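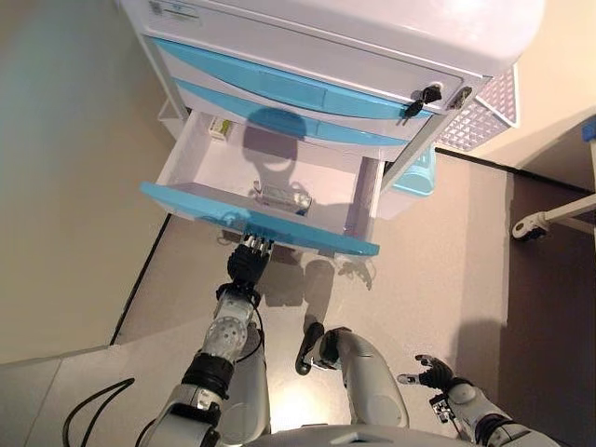

Drawer cabinet, treatment room. Lowest drawer open, key in the lock of the top drawer. See item 3.4.

Dralovham Health Centre
Premises Safety Inspection: Checklist and Comments
Date of inspection: 11 November 2025
Areas covered: entrance, waiting area, treatment room, staff kitchen, plant room, rear yard
Form reference: 2587
Outcomes used: Satisfactory / Action required / Not applicable

Section 1. Entrance and waiting area

1.1 Entrance doors open fully and close without slamming
Satisfactory. The closer on the left-hand door was adjusted in February and is holding.

1.2 Floor surfaces even, clean and free of trip hazards
Action required. The entrance mat has lifted at the corner nearest the reception desk. It is to be fixed down or replaced. Until then the mat is to be taken up.

1.3 Seating stable and in good repair
Satisfactory. Two chairs with torn covers have been withdrawn from use and are awaiting collection.

1.4 Hearing loop working and sign displayed
Action required. The loop was working when tested. The sign is hidden behind the leaflet rack and should be moved to the front of the desk.

1.5 Lighting adequate in all public areas
Satisfactory.

Section 2. Fire safety

2.1 Escape routes clear and unlocked during opening hours
Action required. Boxes of paper towels were stored in the rear corridor, reducing its width. They were removed during the inspection. This matter was also raised at the previous inspection, and the corridor must not be used for deliveries, however briefly.

2.2 Fire doors close fully into the frame
Satisfactory, except for the staff kitchen door, which catches on the floor covering. Contractor (Gravach) to plane the lower edge.

2.3 Extinguishers in place, pins fitted, service labels in date
Satisfactory.

2.4 Alarm tested weekly and results recorded
Satisfactory. One week has no entry in the log. The centre has confirmed that the test was carried out. Entries should be made on the day.

2.5 Emergency lighting tested
Satisfactory. Battery in the unit above the rear exit to be replaced at the next service.

Section 3. Treatment room

3.1 Hand basin clear, with soap and paper towels available
Satisfactory.

3.2 Sharps containers correctly assembled, labelled and below the fill line
Satisfactory. The label on the container by the couch was not signed at assembly. Signed during the visit.

3.3 Couch height control and brakes in working order
Action required. The foot-end brake does not hold on the first press. Couch to be checked by the supplier, Umito, before further use with patients who need help to transfer.

3.4 Drawers and cabinets in good order, closed and locked when the room is not attended
Action required. Keys are not to be left in locks. Drawers are to be emptied of stray items, wiped out and closed at the end of each session. A key register is to be started and kept at reception.

3.5 Refrigerator temperature recorded twice daily
Satisfactory.

Section 4. Staff kitchen

4.1 Portable appliances tested and labelled
Action required. The toaster has no test label and has been unplugged. All other appliances are in order.

4.2 First aid box stocked against the contents list
Satisfactory. Eye wash expires in February and should be reordered.

4.3 Hot water at the tap, warning sign displayed
Satisfactory.

Section 5. Plant room and rear yard

5.1 Plant room locked and free of stored materials
Satisfactory. Asset 428 (boiler) has a current service record.

5.2 Waste bins locked and kept clear of the building
Action required. The clinical waste bin was locked. The general waste bin was standing against the wall below an open window and should be returned to its bay.

5.3 Paths and steps sound, with handrails secure
Satisfactory. Moss is forming on the lower step and should be treated before the first frost.

5.4 Grit supply available for winter
Not applicable. Supplied by the landlord, Domínguez, under the lease.

Follow-up

Items 2.1, 3.3 and 3.4 are to be completed within 5 working days and confirmed in writing to the premises office. All other actions are to be completed before the next scheduled inspection in February. A copy of this checklist is to be displayed on the staff noticeboard and the original kept in the premises file.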